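Handheld gripper care: what works and what is a waste of your Saturday

Most of the advice going around on looking after handheld grippers was written by people selling something. I keep a pair of two-finger ones going, the kind with a marker cube on each, and I have tried most of the tricks. A few hold up.

Compressed air. Everyone recommends it. I don't. It drives grit further into the finger pivots, and you hear it the next day. A dry half-inch paintbrush, worked from the pivot outward, does a better job and costs next to nothing.

Oil. Leave it alone unless the maker's sheet calls for it. Wiebke Wiegand at Grindorwood swears by a drop of sewing machine oil in each joint. I tried it in May and spent the next month picking lint out of the joints. If a finger drags, take the pin out, wipe it, put it back. On mine that fixes it.

Marker cubes. Wipe them with a barely damp microfiber cloth and stop there. Glass cleaner leaves a shine, and shine is what makes tracking jump. Ignore anyone who tells you to laminate the faces. If a corner of the pattern has lifted, replace that whole face and let the glue sit overnight.

Before any real work, do a short check at a table. Sit down, put something plain and flat in front of you, hold both grippers over it and close each one slowly 16 times. Watch whether the two fingers meet evenly.
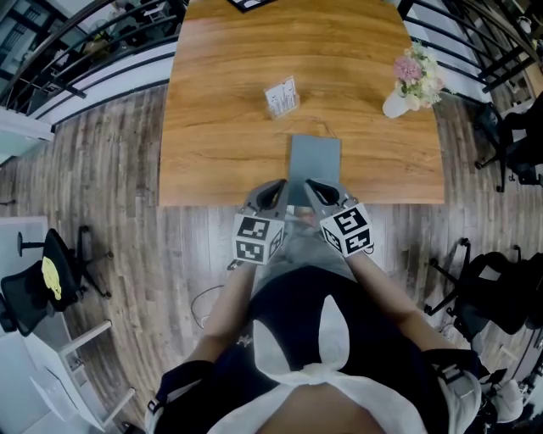
If one finger arrives first, don't bend it. Loosen the mount screws a quarter turn, close the jaws, and tighten while they're closed. Gerrit Van Dijk showed me that one and I didn't believe him either, until it saved me ordering a new set.

Cube screws. Check them every 4 weeks. The Firilell guide says every 8 hours of use, and I have yet to meet a person who does that. Snug is enough. Thread locker is asking for trouble on plastic.

Finger pads. The "long life" replacements lasted me six weeks, same as the cheap ones. Buy the cheap ones and change both sides together.

Storage. Jaws open, cubes facing up, nothing stacked on top. A shoebox with a folded towel in it works fine. I can't see what a fitted foam case adds apart from the bill.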